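**Letport Activity Center — playroom and small-parts check**
February 18, 2020
Building: Anstead wing, ground floor. Form 38, short version.

Marks: OK / Fix / Not convinced

- [x] **Fire door, corridor side.** OK. Closes by itself. Last month's form said the same and it didn't, so I tried it 6 times.
- [ ] **Outlet covers.** Fix. Two missing behind the bookcase. "Out of reach" is written on the January form. A four-year-old's arm is thinner than whoever wrote that thinks.
- [x] **Radiator guard.** OK, warm to the touch, no sharp edges.
- [ ] **Shelf anchors.** Not convinced. The Fenthorpe unit is rated for 80 pounds per shelf according to the sticker. The sticker says nothing about the wall, and the wall is drywall.
- [ ] **Small parts.** Not convinced. The log claims all 655 pieces were put through the choke tube in January. There is one signature and no list of what failed. Do it again, by bin, and write down what gets thrown out.
- [ ] **Battery items.** Fix. Every battery door needs a screw — tape does not count.
- [x] **Blocks and loose toys, surface wear.** OK on the ones I handled. No splinters, no flaking.

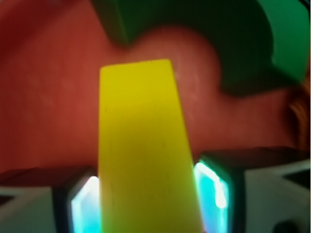
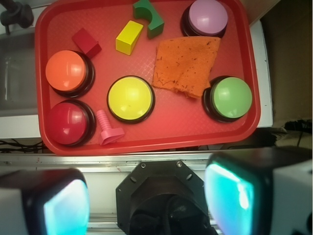
*Items 5 and 7. First photo: yellow block. Second photo: push buttons and small toys on the red tray.*

- [ ] **Cleaning log.** Not convinced. Same pen, same handwriting, same minute past the hour for three weeks.
- [x] **First aid box.** OK. Restocked, seal intact.
- [ ] **Floor mats.** Fix. The Awasthi mats curl at the corners by the sink. The supplier calls this "settling in." Replace or tape down flat.
- [ ] **Window limiters.** Left one OK, right one opens all the way. Keep locked until repaired.

Recheck the open items before the room is signed off. Please attach receipts for the outlet covers and the limiter to this form.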